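Kolmont Conservation Workshop
Bench notebook, paper section
April, entry opened 2:30 p.m.
Entered by P. Mihăilă

Subject: wheat starch paste, second trial batch for the Ferreira ledgers

The first batch was set aside at the end of the morning. It had been strained twice and still held small lumps, and on the test strips it left a visible shine at the margins of the repair. The cooking time is the likely fault. The pan was taken off the heat as soon as the starch turned translucent, and the notes from the Hukero atlas job show a full 30 minutes of stirring after that point.

Second batch made up with the same starch and deionized water. Starch soaked before heating. Low heat, constant stirring, 30 minutes by the timer. Left covered to cool, then pushed through the horsehair strainer and worked with the flat brush until smooth. The paste is noticeably shorter and less stringy than the first. It was thinned to the consistency of light cream for the tissue repairs, and a thicker portion was kept in a separate jar for the spine linings.

Condition of the ledgers: volume 2 is the weaker of the pair. The gutter is split through most of the first gathering, and the lower corners are soft from old damp. The iron gall ink has haloed on the heavily written pages but has not broken through. Those pages are to be repaired with remoistenable tissue only, and no wet paste is to be applied over ink. Volume 1 needs corner infills and a new lining and is otherwise sound. The leaf count for both volumes together stands at 1,038, which agrees with the intake sheet.

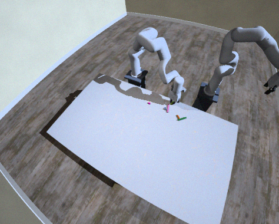

Can the thinned paste be kept overnight for use the next day?
Only if it is covered, refrigerated and strained again before use. Any paste that smells sour or has turned watery is to be discarded, and the jar washed before a new batch goes in.

Test strips from the second batch were placed between blotters and polyester web under the 900 gram weights. One strip was lifted early to check the edge and showed no shine. The remainder stay under weight until they are fully dry. Colleagues are asked not to move them to make room for the Droron maps, which may go on the upper rack.

Outstanding: order more kozo tissue in the lighter weight. Ask the client whether the loose receipts in volume 2 are to be returned to their openings or housed separately. Replace the cord on the small tacking iron.

P. Mihăilă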